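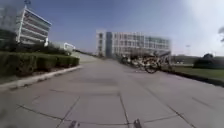 O artigo 7 do Regulamento de Circulação de Equipamentos Autônomos do campus Cabrera dizia que o robô devia manter-se à direita. O artigo 9 dizia que o robô devia manter-se afastado das bicicletas. As bicicletas ficavam à direita.

Fui eu que escrevi os dois. Escrevi o 7 numa manhã e o 9 depois do almoço, e quem já redigiu norma depois do almoço sabe que a gente relê a frase, confere a vírgula e não confere o mundo. O regulamento tinha 86 artigos, foi aprovado em dezembro sem uma única emenda, e isso devia ter me avisado. Texto de 86 artigos aprovado sem emenda é texto que ninguém leu.

O robô se chamava Drasa. A Cilenow, que o fabricava, mandou junto uma carta muito amável explicando que ele vinha configurado para cumprir integralmente as regras locais, bastando que o cliente fornecesse o documento. Forneci o documento. O pessoal da Cilenow passou os artigos um a um para dentro da máquina, inclusive o preâmbulo, que falava do compromisso histórico da instituição com a convivência. Perguntaram por e-mail se o compromisso histórico tinha valor máximo e mínimo. Respondi que era uma intenção. Voltaram dizendo que tinham deixado em zero.

No primeiro dia, Drasa saiu do depósito, entrou no calçadão, colou-se à direita como mandava o 7, percebeu as bicicletas como mandava o 9 e parou. Ficou parado com uma dignidade que eu só tinha visto em funcionário de cartório. O operador me telefonou.

"Está com defeito?"

"Está em conformidade", eu disse, que é o que se diz.

Sugeri que ele fosse pela esquerda. O operador leu para mim o artigo 22, segundo o qual nenhum operador podia instruir o equipamento a descumprir artigo anterior. Lembrei do 22. Tinha gostado muito de escrever o 22.

Levamos a manhã para redigir uma exceção. A exceção precisava ser publicada no mural antes de valer, e o mural ficava do outro lado do calçadão. Fui a pé. Passei pelo robô na ida, cumprimentei, e na volta ele já tinha começado a andar, devagar, pelo meio, com aquele ar de quem recebeu a razão por escrito.
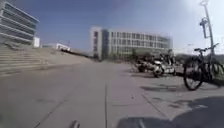

Quem tem preferência quando o robô e um pedestre chegam juntos ao mesmo ponto?

A preferência é do pedestre. O robô para, espera a pessoa se afastar e só então retoma o percurso.

Isso ficou no artigo 31, e foi o único que sobreviveu inteiro à revisão. Admito que sobreviveu por ser curto. Os outros, os que eu achava bonitos, foram caindo.

Caiu o 12, que obrigava o equipamento a "sinalizar suas intenções de modo inequívoco". A Cilenow instalou um apito. Drasa apitava antes de virar, antes de parar e antes de seguir em frente, dado que seguir em frente também é uma intenção. Uma aula de estatística se mudou de prédio.

Caiu o 18, sobre sombras. Eu tinha escrito que o robô devia evitar "áreas sombreadas que prejudiquem a percepção". Não me ocorreu que ele levava uma consigo. Com sol nas costas, Drasa via à frente uma área sombreada, desviava, e a área desviava junto. Deu voltas na praça até o operador desligar. No relatório consta "comportamento circular", redação minha, da qual ainda me orgulho um pouco.

Caiu o 40, que mandava registrar todo encontro com obstáculo em formulário próprio. No fim da semana havia 3.000 formulários. Li os primeiros com atenção. "Obstáculo: cerca viva. Conduta do obstáculo: estável. Providência: nenhuma." Depois de algum tempo comecei a simpatizar com o estilo. Não havia adjetivo sobrando. Levei um deles para a reunião como exemplo de boa redação técnica e alguém anotou, para a ata, que o robô escrevia melhor que a assessoria. A assessoria era eu.

Na segunda versão tentei ser humilde. Saí da sala, coisa que a primeira versão não tinha exigido, e andei atrás do robô com um bloquinho. Aprendi que as lajes do chão têm juntas, e que uma junta, para quem tem rodas pequenas, é assunto. Aprendi que o meio-fio tem opinião própria sobre onde termina o caminho. Aprendi que estudante atrasado corta pela grama, que o artigo 50 proibia, e que Drasa, diante disso, parava para preencher um formulário e atrapalhava o estudante seguinte.

Anotei regra por regra o que ele precisava de fato fazer: ceder a vez, andar devagar perto de gente, parar quando não entendesse, ter um botão que qualquer pessoa alcançasse. Coube numa folha. Olhei para a folha com a sensação de quem recebeu anos de salário por quilo.

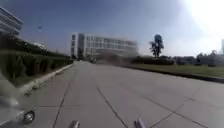 Skunadora, contos e outras infrações
Texto: Redação
23 de janeiro de 2022

A folha foi rejeitada. O parecer dizia que o documento carecia de densidade e que uma instituição do porte de Cabrera não podia ser regida por algo que se lê no elevador. Recomendava restituir o preâmbulo. Sugeria também um glossário, com definição de "devagar", "gente" e "botão".

Fiz o glossário. Defini "gente" em uma linha e o jurídico devolveu com ressalvas sobre entregadores. Defini "devagar" e a Cilenow quis saber se era um número. Era a primeira pergunta sensata do processo, de modo que escrevi um número e, por hábito, acrescentei "salvo disposição em contrário". Risquei. Pus de novo. O operador, que esperava na porta para ir embora, pediu que eu me decidisse, porque o robô estava carregado desde cedo.

Risquei.

O que foi aprovado, no fim, tinha a folha como anexo. O corpo do regulamento continuou comprido, com preâmbulo e compromisso histórico, e uma frase discreta no último artigo determinando que, em caso de conflito, prevalecia o anexo. Foi a coisa mais desonesta que já redigi e a que melhor funcionou. O jurídico ficou com a densidade. Drasa recebeu só o anexo.

Desde então ele percorre o calçadão sem apito, para quando alguém vem, espera, segue. Às vezes para sem que venha pessoa alguma, e o operador vai ver o que houve, e não houve nada: o robô não entendeu alguma coisa e parou, como está escrito. Depois se entende com ela e continua. Tentei adotar a regra nas minhas reuniões. Fui perguntado se estava passando bem.

Os formulários acabaram, e confesso que sinto falta. Guardei o último na gaveta, do dia em que eu andava atrás dele com o bloquinho e devo ter chegado perto demais.

"Obstáculo: autor do regulamento. Conduta do obstáculo: hesitante. Providência: aguardar."

A Cilenow escreveu na semana passada perguntando se podia oferecer o anexo a outros clientes como modelo. Respondi que sim, desde que citassem a fonte na forma do artigo 77. Estão procurando o artigo 77. Eu também.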